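Home > Kitchen > Pots and pans > Saucepans with one handle

Saucepan with glass lid, navy and blue
Sold by Dostholm Kitchen Goods
Article no. 387
Price: 62.00, lid included
In stock at the Cakgate shop and for sending by post

This saucepan is for the small daily cooking: milk, porridge, two eggs, a soup for one or two people. We have sold it since last August and many customers come back for a second one, often for a son or daughter who moves to a first flat.

The body is dark navy. In the evening light it is nearly black, so please do not be surprised when you open the parcel. The handle is a brighter blue and it is long, with a thicker part near the pot where the hand holds it. At the end of the handle is an oval hole, so you can hang the pan on a hook or a rail. The knob on the lid is also blue, but lighter than the handle. Some customers ask if we can match the two blues. We cannot, they come like this.

The lid is tinted glass with a thin silver-coloured rim. You can look at your food without lifting it. A little hole near the side of the lid lets the steam go out. Keep your hand away from this place when the pan is on the heat.

Care
Wash with warm water and a soft sponge before first use.
Do not put the hot lid under cold water.
For burnt food, leave the pan with water overnight and then wash it as usual.
Dry the rim of the lid well before you put it in the cupboard.

Which size of ring?
Please use the small ring of your cooker. On a large ring the heat comes up at the sides and the handle becomes hot.

Spare parts
Lid without pan: article no. 239
Knob with screw: article no. 175
The handle we do not sell separately. If it becomes loose, bring the pan to the shop and Mervin Tremblay will look at it while you wait. He is at the repair desk on weekday mornings.

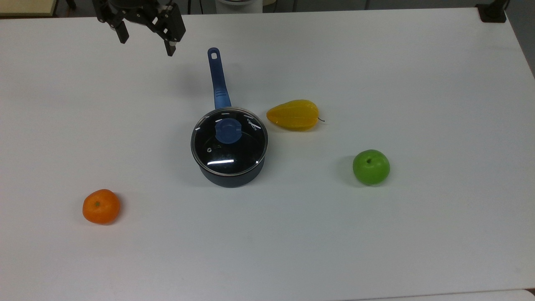
Article no. 387 with its lid on. Fruit is artificial and is not included.

Delivery and return
We send with Ouellet Parcels. The lid is wrapped on its own and lies under the pan in the box, so please take out all the paper before you throw the box away. You can return an unused pan in 30 days. A lid that arrives broken we replace free of charge, send us only a photo of it.

Also in this group
Sketov milk pan, without lid
Sketov frying pan, small
Hanging rail with hooks

Questions about this article: Hedvika Murín, customer desk, Cakgate shop
Page last changed: July 7, 2026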